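Progress report no. 2 to the Eichhorn Fund
Project: Grarnano, a two-armed mobile robot built in the shared workshop in Clurnport
Prepared by: Mitiku Ejigu
Date: Jun 6, 2023

Status in short

The wheeled base is finished and drives under its own power. The left arm is mounted and wired. The right arm is still on the bench, waiting for two joint motors. The simulation is ahead of the hardware, and this has changed the order in which we do things. We have used the money as agreed except for one change, which I explain under Budget.

The base

When I wrote the first report, the base was a frame with four wheels that did not all touch the ground. Lenni Kokkonen took the suspension apart and found that one of the swing plates had been drilled on the wrong side of the line. He made a new plate and drilled the others again so that they match. The base now stands flat on the workshop floor, also on the bad concrete near the door.

The batteries are in a drawer that opens from the back. We had planned to put them under a lid on top, but then the arms would have to come off each time somebody needs to change a fuse. The drawer cost us one week of work and I think it was well spent.

The emergency stop was tested together with Hertta Karppinen, who is responsible for electrical safety in the building. She asked for a second stop button on the front and for a thicker ground wire. Both are done. She has signed the form, and I can send a copy if the Fund wishes to have it.

The arms

The left arm moves in all its joints. The wiring goes inside the links as far as the elbow and outside from there to the gripper. I would like it to be inside all the way, but the wrist we bought from Stinitz has a smaller hole than the drawing promised, and the connector does not pass. Stinitz has offered to exchange the wrist. The exchange would take the arm out of use for several weeks, so for the moment we have said no and put a sleeve around the cable.

The gripper opens and closes well. It is too strong at the lowest setting. Kerttu Koivisto is writing a softer control for it, and until it is ready we practice with blocks of foam and pieces of wood only.

For the right arm, the upper part is assembled and the lower part lies in its box. The two motors were ordered in April. The supplier has moved the delivery date once already. If they are not here when we need them, we will go on with one arm and do the two-handed tests in simulation.

Changes to the workshop space

The corner by the compressor was given to us for the whole project period. We have built a low fence there, and the rule is that the robot has power only when the gate is closed. Other members of the workshop were first not happy with losing the corner. We now keep our tools on the wall and the aisle is free again, and I have heard no more complaints.

Simulation

This part was small in the application and it has grown. The reason is practical. The workshop is shared with 24 other members, and we can run the robot only on the evenings reserved for us. The simulation can run at any hour on Kerttu's computer at home.

Ragnvald Myklebust built the model of the robot from our drawings. The first version fell over each time both arms reached forward, and we lost some days looking for the fault in the control program. It was in the model: the batteries had no mass. After he corrected this, the robot stood still, and the motor currents he calculates are now close enough to what we measure on the real left arm that we trust them for planning.

We test in several rooms. The one we use most is a living room with a marble floor, a long white table and a big window. The smooth floor is a difficult surface for the base, and the bright window is difficult for the vision program. A glass bowl is among the things on the table. The program finds the laptop without trouble but often does not find the bowl. We have 11 reaching tasks defined for this room and the robot completes 9 of them. The two that fail both need the bowl.

One more problem should be mentioned. When the robot reaches for the table from close by, its elbow may come lower than the planner expects. In simulation this costs nothing. On the real robot it would hit the top of the base, so we have put a software limit on the elbow and we will also glue a rubber strip there before the first test at a real table.

Budget

We moved the money for the second camera to the emergency stop and the ground wiring. The camera can wait until the right arm is mounted. All receipts are in the shared folder, sorted by month. The order for the motors is paid in full, although the goods are not here, and I have marked it in the sheet so that it is not mistaken for a finished purchase.

Next period

Mount the right arm when the motors come, and repeat the safety test with both arms.
Finish the soft gripper control and try it with cups and light bottles.
Bring the elbow limit from the simulation to the real controller.
Solve the bowl problem, or replace it with a task that the vision program can do. I would prefer to solve it.

I do not ask for more money at this time. I would ask the Fund if the final demonstration could be held in our workshop and not in the town hall, as moving the robot by van is a risk for the wrists.
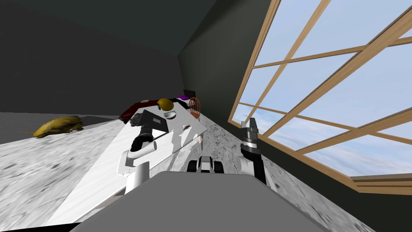

If the town hall is the only possibility, please let me know early – we would need to build a transport crate, and it is not in the present plan.

With regards,
Mitiku Ejigu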